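Progress report no. 3 to the Hikton Energy Fund
Project: Reassessment of the Sala gas field and the Kallitz connection line
Prepared by: Femi Sani, project manager, Saltix
Date: November 5, 2020

1. Short overview

This report covers the work done since our second report in March. As agreed with the Fund, it follows the same order as before: subsurface work, wells, connection line, permits, budget, and the points where we ask for your decision.

The project is on its planned course in the subsurface part and behind in the part of the connection line. The delay there is eight weeks. We do not expect that it will change the final date of the project, but it has used most of the reserve time that we had in the schedule, and I want to state this clearly at the beginning of the report.

2. Subsurface work

The reprocessing of the old seismic lines over the Sala field is finished. In total 544 kilometers of lines were reprocessed. The quality in the northern part is better than we hoped. In the south the data remain poor under the salt, and we do not believe that more processing of the same data will help.

The new interpretation shows that the main fault on the eastern side lies farther out than on the old maps. This makes the upper reservoir somewhat larger. For the lower reservoir we see no change. We have not yet put a new volume into the model, for the reason that the pressure data from the wells must be checked first. The Fund asked in its last letter if a preliminary figure could be given. I would prefer to wait, because the figure in the first report had to be corrected later and this caused confusion on both sides.

The geological model was handed over internally to the reservoir team. They have started with the history match of the older production years. The records from the first years of production are incomplete, and for several months only the total of the field is known, without division between the wells. We divide these volumes by using the tests that were made at the time.

3. Wells

The field has 44 wells, of which many have been closed in for a long time. During the reporting period we completed the review of the paper files for all of them. Each well now has a data sheet with the casing scheme, the last known pressure, the condition of the wellhead and a proposal for what to do next.

Eight wells were selected for pressure measurement. The measurements are completed in five of them. In one well the wireline tool could not pass a restriction in the tubing and the work was stopped. The two remaining wells can be reached only by the forest road, and the road was closed to heavy vehicles because of damage to the small bridge. The owner of the road has told us that the repair is ordered.

No leak was found at any wellhead during the inspection. At three wells the valves were hard to move and were greased. The replacement of one master valve is recommended and is included in the budget for the next period.

4. Project office in Sala

The field office was moved from the rented containers to the ground floor of the former compressor station administration. The rooms are dry and heated, and the core samples can now be stored under the same roof as the people who work with them. The rent is lower than for the containers. The internet connection is still slow, and large seismic files continue to be sent on disk.

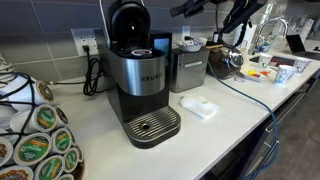

Coffee maker on the counter, with a pod in place and the lid open.

The office is used daily by the well team and by the surveyors of the connection line. Meetings with the municipality are also held there, which saves travel for both parties.

5. Connection line to Kallitz

This is the part with the delay. The survey of the route was to be finished before the summer, but the access to private land took more time than planned. The route crosses 152 parcels. For almost all of them we now have written consent to enter the land for survey. In the remaining cases the talks continue, and in two of them the heirs of the owner first had to be found.

The pipe diameter is confirmed and has not changed since the second report. The crossing of the river will be made by horizontal drilling. The soil borings on the west bank are good – stiff clay, few stones. On the east bank there is gravel, and the drilling contractor asked for an additional boring before he gives a fixed price. We agreed to this.

The operator of the Kallitz station has sent its technical conditions for the connection. They ask for gas drying to a stricter value than we used in our design. The existing drying unit at Sala can reach this value only at reduced flow. Our process engineer is comparing a second unit with a rebuild of the present one.

6. Permits

The environmental study was submitted and accepted as complete. The public hearing is not yet fixed. Comments from residents until now concern mostly truck traffic during construction and the noise of the compressor, and we will bring measured noise values to the hearing.

7. Budget

Spending is below plan in total. The reason is the later start of the survey, so this is a shift and should not be read as a saving. The costs for seismic reprocessing were slightly above plan. The detailed table is sent separately with the signed cost statement.

8. Points for decision

We ask the Fund to approve the following:

The additional soil boring on the east bank, paid from the reserve.

The move of the survey milestone by eight weeks.

The use of unspent travel money for the master valve.

An answer on the second point is the most urgent, as the contract with the surveyors must be extended before it ends. The next report will contain the reservoir volumes and the result of the comparison of the drying units.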